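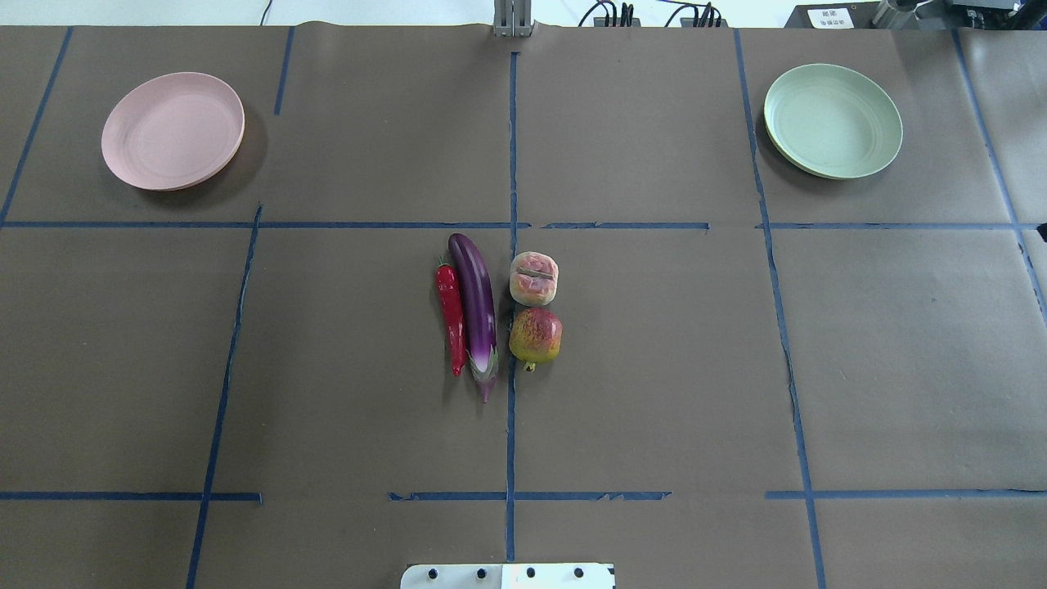 How do I get my kid's play kitchen stuff ready to sell without it looking gross?

Posted by rasbymom_of_two, 1/16/22

Hi all! My youngest has finally lost interest in the play kitchen and I'd like to move the whole lot on before her birthday brings in another wave of toys. The kitchen itself is fine, it got a wipe down and one new hinge and I'm happy with it. My problem is the bin of little stuff that goes with it. Plates, cups, pretend fruit, a cake that comes apart in slices, all of it. We must have nearly 200 pieces (two grandmas, you know how that goes) and a lot of them have a sort of tacky feel now, like they were handled with jam on. Which they probably were!

I tried the dishwasher on a few cups and one came out shaped like a taco, so that's off the table. I also have some marker on a couple of plates and a set of fabric vegetables that smell like the basement.

So what do you all use? And do I sell it as one big lot or split it up? I paid $325 for the kitchen new and I'd love to get a decent chunk of that back, but I also don't want to be answering messages about a single toy banana until spring. We're out by Grulham if that matters, and the only resale place near me is Howlader, who take a pretty big cut.

grulham_thrifter

Oh I do this all the time, I've been flipping toys out of my garage for years. Tacky plastic is super common and mostly comes right off. Fill the bathtub with warm water (warm, not hot, you already met the taco problem), a good squirt of dish soap and maybe half a cup of baking soda, dump the hard plastic in and leave it 20 minutes. Then go over it with an old toothbrush and rinse. Anything hollow with a pinhole in it stays OUT of the tub. Water gets in there and never leaves and then it goes black inside, and whoever buys it will be writing to you about it. Those get a damp cloth and that's all.

If a piece is still sticky after it dries, try a little rubbing alcohol on a cotton ball, but test the bottom first, some of the paint lifts. Same thing for the marker. For the really stubborn marker I've had luck with plain white toothpaste, just not the gel kind.

Fabric veggies go in a pillowcase, knot it, cold gentle cycle, then lay them outside on a dry day. If they still smell like basement after that I'd toss them. I had a felt pizza once that I washed four times before I gave up on it.

On selling, please don't split it up. List the kitchen with everything included, and take one photo of the kitchen and one of the small stuff spread out so folks can see what they get. I sold a setup a lot like yours in October for $69, but the doors were scratched up and one knob was missing, so yours should do better. Say "smoke free home" if it's true, people search for that.

buttonjar

just donate it, life is short. the church on Bravgate takes toys

plainpinecone

Agree with the bathtub method, but I'd go easier on the baking soda. It left a chalky film on our dark colored pots and I had to rinse the whole lot again with a splash of vinegar in the water.

Also, let everything dry overnight on towels before you bag it up. I bagged ours a couple of hours after washing because it felt dry, and the cups that were stacked together still had water between them. The smell when I opened that bag, oh boy.

About Howlader, call before you haul anything over there. Ours quit taking play food for a while and would only look at the big pieces. They may be back to normal by now, I haven't been in since the fall.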